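Flilley Kitchen Forum > Slow Cookers and Pressure Cookers > Beans from dry, texture problems

kettleback
Trying to move off canned beans and I keep getting the same result. Skins are fine, middles are chalky. Pinto beans, soaked overnight, drained, fresh water to cover by an inch, then 8 hours on low in a Ziline oval. I've done it three times this month and the only batch that came out right was one I forgot about until bedtime. Salt goes in at the start. Is it the salt?

marrowfat_jim
It's the salt. Leave it out until they are soft. My mother cooked beans every week of her life and never salted before the end.

Oda P.
It isn't the salt. I salt the soaking water and the cooking water and mine come out creamy. Hard water or old beans, one or the other. Where do you buy them, and what else is in the pot?

kettleback
Bag from the bottom shelf at the grocery store, no date I can read. In the pot there's an onion, garlic, bay leaf, a can of diced tomatoes and a spoon of cumin.

Oda P.
There's your answer. Tomatoes are acid and acid keeps beans firm. Cook them plain and put the tomatoes in for the last hour.

lowandslow_bev
Agree on the tomatoes. I'd also say low is too low for dry beans in a lot of cookers. I do mine on high, 4 hours for pintos, and start checking before that. And for anyone reading along who uses red kidney beans, boil them hard on the stove first, at least ten minutes, and throw out the soaking water. A slow cooker on low may never get hot enough to make them safe. I know people who skip it and I wish they wouldn't.

marrowfat_jim
I've skipped it for years with no trouble.

lowandslow_bev
Then you've been lucky, or your cooker runs hot. Please don't tell beginners to do it.

marrowfat_jim
I didn't tell anyone to do anything. I said what I do.

Tin-yau Wu
Can I go back to the original question. I had the same chalky middles with a Ziline and I put a thermometer in it. After three hours on low the water was barely past warm. I switched to an old Sugiyama I had in the basement and the same beans from the same bag were done by lunch. So before you change the recipe, fill the cooker halfway with water, run it on low with the lid on, and see where it is at the end of the day. If it's nowhere near a simmer you have a cooker problem and the tomatoes are only part of it.

My method now, for a pound of pintos or black beans:

Soak overnight in plenty of water with a tablespoon of salt. Drain and rinse.
Beans in the pot with half an onion and a bay leaf. Cover with boiling water from the kettle, two inches over the top.
High, lid on. Don't lift it for the first two hours.
Taste five beans from different spots. When all five are soft, turn it off and leave them in the liquid for an hour.
Tomatoes, lime, vinegar, anything sour goes in after that.

The boiling water made a bigger difference than I expected. Starting from cold tap water uses up a good part of the morning.

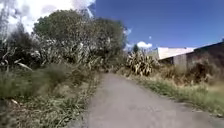 rye_and_caraway
Doesn't salting the soak make the skins split, though? I tried it once and got a lot of loose skins floating on top. I ended up mashing them for tacos.

Tin-yau Wu
Some split, yes. Fewer if you keep the heat down once they're nearly done. For salad I'd cook them on the stove anyway, since you can watch them.

Oda P.
Split skins are usually from boiling too hard. I use the same salted soak and maybe a few open up.

kettleback
OK, I ran the water test. Half full, low, lid on, read it at the end of the day. 170 degrees. On high it did get up to a simmer, but it took most of the afternoon. So it's slow, but it gets there.

lowandslow_bev
High it is, then. And use the kettle.

pantry_door
If you end up replacing it, the Lindimach has been good to me. Nearly 15 years old and the only thing wrong with it is a chipped lid knob. It does run hot, so anything with milk in it catches at the edges.

marrowfat_jim
Or get a pressure cooker and have beans in under an hour. No soaking.

Oda P.
Different texture. I have both and I only use the pressure cooker for chickpeas.

kettleback
Update. New bag from the store in town that sells a lot of them, salted soak, boiling water, high, no tomatoes. Soft all the way through at four and a half hours. I put the tomatoes and cumin in after and gave it another 45 minutes. Some of the skins split but I don't mind that in a stew. I'm going to use up the rest of the old bag the same way and see if it was the beans too.

marrowfat_jim
Did you salt it?

kettleback
Yes, in the soak and a little more at the end.

rye_and_caraway
How much liquid was left? Mine always come out like soup.

kettleback
About an inch over the beans. I froze two cups of it with the leftovers.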